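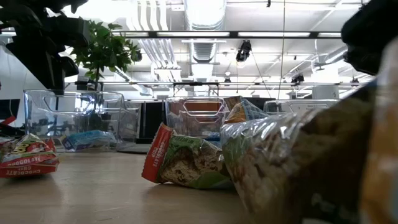
Snackverpackungen und transparente Sortierbehälter auf dem Arbeitstisch

Über uns

Traltus befasst sich mit der Vereinzelung, Sortierung und Portionierung verpackter Trockenware. Das Sortiment umfasst Kekse, Riegel, Müsli, Granola, Nüsse und vergleichbare Snacks in flexiblen Verpackungen. Auftraggeber sind Kantinenbetreiber, Tagungshäuser und Firmen, die ihre Teeküchen und Pausenräume nicht selbst bestücken. Die Ware geht in der Regel sortenrein in Behälter und wird in dieser Form an der Bedarfsstelle eingestellt.

Der Betrieb wurde von Ming-te Shek gegründet und wird von ihm geleitet. Sitz ist Plellham. Beschäftigt werden derzeit 19 Personen, davon vier in der Wareneingangsprüfung und sieben an den Sortiertischen. Die übrigen Stellen verteilen sich auf Lager, Auslieferung und Verwaltung.

Arbeitsbereich Sortierung

Sortiert wird auf Tischen mit heller Holzoberfläche. Die Flächen sind glatt und glänzend und lassen sich feucht abwischen. Krümel und Folienreste sind darauf gut zu erkennen. Gereinigt wird bei jedem Sortenwechsel, zusätzlich bei Schichtbeginn und Schichtende. Verwendet werden Einwegtücher und ein für Lebensmittelbereiche zugelassener Reiniger ohne Duftstoffe.

Beutelware verhält sich beim Greifen und Ablegen anders als Kartonware. Ein Beutel hat keine feste Kontur, knickt am oberen Rand ein und kommt selten zweimal in derselben Lage auf dem Tisch zu liegen. Der Aufdruck kann auf dem Kopf stehen, auf der Seitenfläche liegen oder in einer Falte verschwinden. Bei Sorten mit ähnlicher Gestaltung, etwa mehreren Beuteln mit dem Aufdruck CHOCOLATE CHIP in unterschiedlichen Grundfarben, reicht die Farbe als Merkmal nicht aus. Maßgeblich ist immer der Artikelcode, bei beschädigtem Code die vollständige Sortenbezeichnung samt Füllgewicht.

Transparente Großbeutel mit Granola oder Frühstückscerealien werden getrennt von der Einzelware geführt. Sie sind schwerer, benötigen mehr Standfläche und dürfen nicht auf Keksbeuteln abgelegt werden. Bruchware durch Auflast war in den ersten Betriebsjahren der häufigste Reklamationsgrund.

Behälter

Für die Zwischenlagerung und die Auslieferung setzen wir klare Kunststoffbehälter in rechteckiger Grundform ein. Die großen Ausführungen haben eine ovale Grifföffnung unterhalb des oberen Randes. Der Inhalt ist von der Seite erkennbar, eine Füllstandskontrolle ist also auch ohne Herausnehmen aus dem Regal möglich. Im Umlauf befinden sich 473 Behälter (Stand letzte Inventur, Juli).

Behälter mit Rissen, stumpfen Wänden oder ausgebrochenen Griffkanten werden ausgesondert. Eine Reparatur findet nicht statt.

Regeln für die Befüllung:
Flache Packungen liegen zuunterst und werden mit der Breitseite auf den Boden gelegt.
Beutel werden stehend eingesetzt, Siegelnaht nach oben.
Die Füllhöhe endet unterhalb der Grifföffnung.
Geöffnete oder undichte Packungen werden nicht eingelegt und gesondert erfasst.
Je Behälter eine Sorte. Mischbehälter nur bei schriftlicher Bestellung.

Die Etikettierung erfolgt an der Stirnseite mit rückstandsfrei ablösbaren Etiketten. Angegeben sind Sorte, Allergene nach Kennzeichnungspflicht, kürzestes Mindesthaltbarkeitsdatum im Behälter und Auftragsnummer.

Bestückungssystem Pendisari

Pendisari ist unser Verfahren für die regelmäßige Nachbestückung von Teeküchen. Grundlage ist ein Belegungsplan je Standort, in dem Regalboden, Behältergröße, Sorte und Mindestbestand festgelegt sind. Bei der Anlieferung werden volle Behälter gegen angebrochene getauscht. Die Restmengen kommen nach Plellham zurück, werden auf Haltbarkeit und Unversehrtheit der Verpackung geprüft und, soweit zulässig, demselben Kunden wieder zugeordnet. Eine Weitergabe an andere Kunden ist ausgeschlossen.

Der Belegungsplan wird gemeinsam mit dem Kunden aufgestellt. Änderungen am Sortiment sind zum nächsten Liefertermin möglich, Änderungen an den Behältergrößen erfordern eine neue Aufnahme des Regals. Für Standorte ohne geeignetes Regal liefern wir das Modell Hung, ein offenes Wandregal mit geneigten Böden und Frontanschlag. Die Montage ist nicht Bestandteil der Lieferung und kann gesondert beauftragt werden.

Wareneingang und Rückverfolgung

Jede Lieferung wird bei Annahme auf Vollständigkeit, Verpackungszustand und Resthaltbarkeit geprüft. Die Chargennummer wird erfasst und bleibt bis zum ausgelieferten Behälter zugeordnet. Bei einem Rückruf können die betroffenen Standorte damit am selben Arbeitstag benannt werden.

Allergenhaltige Ware wird bei uns ausschließlich in der Originalverpackung gehandhabt. Ein Umfüllen loser Ware bieten wir nicht an – auch nicht bei Granola, für das die Anfrage regelmäßig kommt.

Was wir nicht liefern

Kühlpflichtige Artikel, frisches Obst und Getränke gehören nicht zum Programm. Automatenbefüllung übernehmen wir nur in Standorten, die bereits nach Pendisari beliefert werden.

Besuch und Anfragen

Eine Besichtigung der Sortierung ist für Kunden nach Anmeldung möglich. Im Arbeitsbereich gelten Haarnetz und Überschuhe, beides liegt am Eingang bereit. Für ein Angebot benötigen wir die Zahl der Standorte, die Maße der vorhandenen Regale und eine Liste der gewünschten Sorten. Musterbehälter können über die Verwaltung angefordert werden und sind nach der Erprobung zurückzugeben.

Stand der Angaben: Dienstag, 1. November 2022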